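## 4. Setting up and loading the bin

This section covers the bin itself: placing it, fastening it to the table, and putting soft goods in it. Read it through once before you carry the bin to the table. 

### 4.1 Before you start

You need:

- the open-topped bin
- two bar clamps
- a roll of painter's tape
- a dry cloth and a soft brush
- the item set you plan to use, with its list

Use a table with a flat top and a clear edge on at least two sides. Tables with a rounded or beveled edge do not hold the clamps well. If that is the only table you have, order the flat clamp pads (Sendport part 113).

**Caution:** The top rim of the bin is sheet metal. Wear work gloves when you lift or turn it.

### 4.2 Placing the bin

1. Wipe the tabletop. Grit under the bin will scratch the wood and let the bin rock.
2. Set the bin down with the raised back panel on the side away from you.
3. Push down on each corner in turn. If a corner lifts, slide the bin a little and try again. Do not shim it with paper or cardboard.
4. Measure from the front edge of the table to the front rim of the bin. Set this to 155 mm.
5. Fit the first clamp at the left side. Tighten it until the bin stops sliding, then give it another half turn.
6. Fit the second clamp near the upper right corner, behind the back panel. Keep the bar out of the open area above the bin.
7. Check the 155 mm distance again. Tightening the second clamp often pulls the bin back.
8. Put painter's tape on the table beside the clamp so you can find the same position after cleaning.

**Note:** Replace the tape when the edges start to curl. Old tape leaves glue on the wood, and scraping it off takes the finish with it.

### 4.3 Cleaning the floor of the bin

Clean the bin before each new item set and at the end of the day.

1. Take everything out.
2. Brush from the walls toward the middle of the floor, then lift the dust out with the cloth.
3. Run the brush over the holes in the floor. Lint collects there.
4. Feel the floor with a gloved hand for burrs. A burr will snag knitted and plush items.

Scuffs on the floor and chipped paint on the back panel are normal wear and do not need touching up. Loose flakes do need to come out. Rub them off with the dry cloth and brush again.

Do not use solvent on the painted walls. Do not oil the floor. Oil soaks into fabric and the item has to be thrown away.

### 4.4 Loading soft items

Soft items are pouches, pads, footwear, plush toys and anything else that changes shape when it is pressed. Start with three or four. You can add more when you are used to the layout.

1. Stop the arm and wait until it is at rest.
2. Shake each item out and close any flap or drawstring.
3. Put the flattest item down first, near the middle of the floor.
4. Place pouches toward the back. A pouch may lean on the back wall as long as it stays below the rim.
5. Set long items at a diagonal. A shoe or slipper pushed square into a corner is hard to get hold of.
6. Put small, clear or shiny items down last, with open floor on at least one side of them.
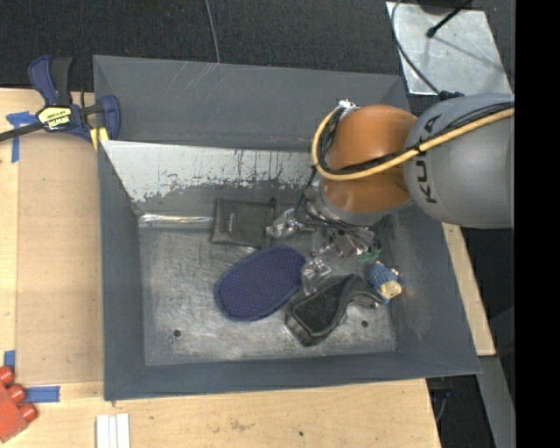 7. Step back and look at the load from the front of the table. No item should hang over the rim or stand higher than the walls.
8. Tick the items off on the list and start the run.

Items may touch. They may also overlap a little, but do not tuck one inside another. A small toy pushed into a shoe counts as one item to everyone except the person who has to find it later.

**Caution:** Never reach into the bin while the arm is powered and free to move. Press stop first, even to straighten one pouch.

### 4.5 Changing the load

The Laltard item list gives the sets in order. To change from one set to the next:

1. Stop the arm.
2. Lift out the items that are not in the next set and put them back in their tray.
3. Leave the items that carry over, but turn each one so it does not sit the same way twice in a row.
4. Add the new items as in 4.4.
5. Check that both clamps are still tight.

Keep spare pieces along the front of the table or off to the left. Leave clear space on the side the arm comes in from, and do not stack anything on the back panel.
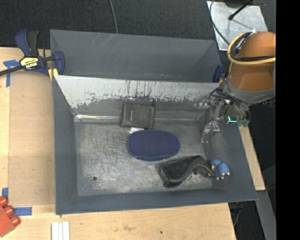 *Fig. 4-2. Bin clamped to the table, with pouch, oval pad, black item and light-blue plush toy loaded.*

### 4.6 Care of the items

- Brush plush toys every 48 runs. Pull off loose threads by cutting them, never by tugging.
- Pads lose their shape if they are stored folded. Keep them flat in the bottom of the tray.
- Clean footwear soles before first use. Sand or grit will mark the bin floor.
- Retire any fabric item after 2,000 runs or when a seam opens.

Write the item number on a cloth tag sewn inside the item. Stickers come off in the bin.

### 4.7 If something is not right

**The bin slides when pushed.** Loosen both clamps, wipe the underside of the bin and the table, and repeat 4.2 from step 3.

**The bin rings or buzzes.** One corner is not seated. Check for tape under the base.

**Items end up against one wall.** The table is out of level. Lay a level across the bin floor in both directions and adjust the table feet.

**A clamp leaves a dent in the wood.** Back it off half a turn and fit a pad.

For replacement clamps and trays, write to Stefaniia Sydorenko at the Ebihara parts desk and include the bin number. Tray lids were out of stock in December, so ask before ordering.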